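Kitchen > Tips > Gadgets and Machines

Before You Let a Gripper Near Your Spoons

6/12/24
By Rosalind Marchetti

Every few months somebody writes to ask me which robot hand is "best for kitchens." My answer has been the same for a while: the one you tested on your own flatware, on your own counter. The Narkau sales sheet promises a secure hold on "all common utensils." I own common utensils, and I have my doubts.

A few things I'd tell anyone comparing two sets of fingers at home or in a small workshop.

Start with flatware, and leave the cups for later. A mug has a handle and stands up by itself. A spoon lying on a hard top gives the fingers almost nothing to get under, and a seller who knows this will show you mugs all afternoon. Ask for a spoon flat on the surface. If it is resting on a plate with its handle sloping down over the rim, that's a different test, so write it down separately.
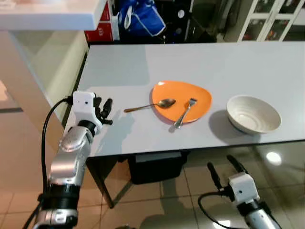 Keep the same spoon for both sets of fingers. I know that sounds fussy. Taras Prokopenko once sent me a glowing comparison in which one pair of fingers had been given a thick-handled serving spoon and the other a skinny teaspoon, and guess who won.

Look hard at the pads. Long dark pads look reassuring, and some of them are very good, but wipe them down before each round and wipe the spoon too. A trace of cooking oil will do more to your results than the price difference between two models. Plain dish soap, rinse the spoon, dry everything with a cloth that doesn't shed. Don't soak the pads unless the maker says you can.

Count your tries and keep the failures. When I ran the Broverar fingers against the older Hauser pair, I did 92 pickups with each and logged every one, including the ones where the spoon came up and then swung around like a weathervane. Is a spoon that turns in the grip a success? The brochure thinks so. I don't, if there's going to be soup in it.

Then there's speed. Slow moves flatter everybody. Have the arm lift the spoon and carry it over the counter at the pace you'd really want to live with, then check whether the handle has crept in the fingers. A strip of masking tape on the handle makes creep easy to spot – mark the edge of the pad with a pencil line before the move and look again after.

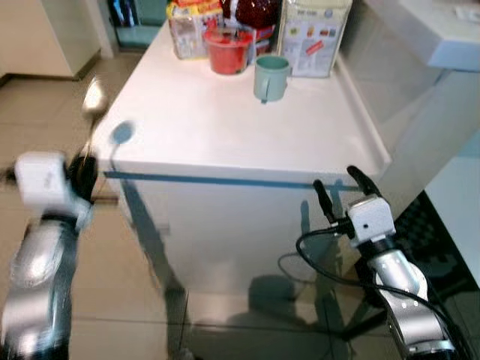

Leave some clutter out. A bare counter is a showroom. Mine has a mug, snacks and boxes on it most days, and I push them toward the back so there's a working strip along the front. If the controller can only manage with everything cleared away, you've bought yourself a second job. On the other hand, don't set anything breakable where a swinging spoon could reach it on the first day.

Mind the cables. Give them slack for the whole reach, and run the arm through its widest move by hand or at crawl speed before you start scoring. A cable pulling on the wrist late in a move will look exactly like a weak grip, and I lost most of an evening in Zotodcombe to that mistake.

About the camera: a high view is handy for finding things, but shiny tops and metal spoons throw glare. Try the same pickup with the overhead light on and off. I was told the software "handles that." It handled it better with the light off, in my notes anyway. 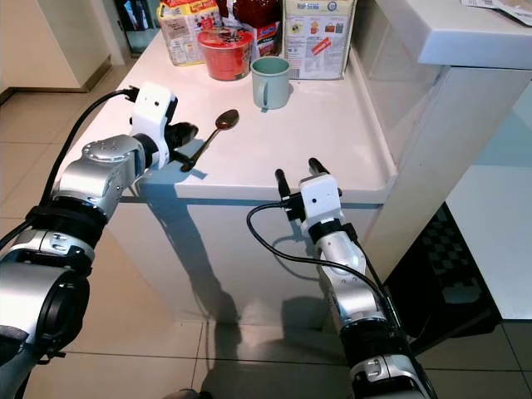 Last, the money. The set I tested was quoted at $619, without the mounting plate. Ask what replacement pads cost and how long they ship. If the answer is vague, assume the pads wear out quickly and add a spare pair to your budget. I'm still not persuaded that any of these is worth having for a household that owns tongs.

Comments (3)

Emil Lüthi
What did you count as a drop? If it slips an inch and holds, I score it as half.

Nuanchan Sitthichai
The tape trick works, thanks. Used blue painter's tape so it peels off clean. My handle crept on 37 moves before I changed the pads, hardly at all now.

Dilek Toprak
I think you're too hard on the older pair. Mine have held up fine for 2 years, on forks as well. Agree about the cables though.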